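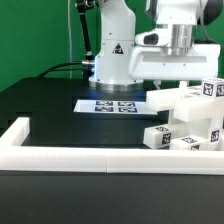 Progress report to Pravero: Plevunstead repair and reuse scheme
2018-08-21

Where the money has gone

The second instalment arrived late and most of it has been spent on rent and on putting right the drains at the Madby unit. Neither was in the original budget under those headings. We have moved £3000 across from publicity, as agreed by email, and I would not ask for it back. The leaflets from January brought in very few people and I doubt that another run would do better.

What has been repaired

The target was 100 household items mended and returned to their owners by the end of this period. On paper we have passed it. I would treat that figure with care. Our booking sheet counts an item as mended when it leaves the building, and we do not ring people afterwards. Toasters and lamps make up a large share, and a good many of those needed a new fuse. The sewing machines take far longer and count the same.

Waste kept out of the tip

The application promised a figure by weight. We have one, but it comes from a table of typical weights supplied with the Limsakul recording pack, and the table gives a single weight for every kind of vacuum cleaner. Please do not quote it in your annual review until we have bought proper scales.

Training

15 people signed up for the evening course and two finished it. The feedback forms are kind, as these forms usually are, and they were only filled in by those who stayed. The obvious complaint is the bus, which stops running from Madby before the class ends. Starting earlier might help. It would also shut out anyone with a day job, so I am not convinced.

Next period

We plan to keep the Plevunstead sessions as they are and drop the second monthly session at Madby unless numbers pick up. The request for a larger van is withdrawn. I was never sure we could fill the one we have.

Still owed to you: the insurance renewal and the signed lease.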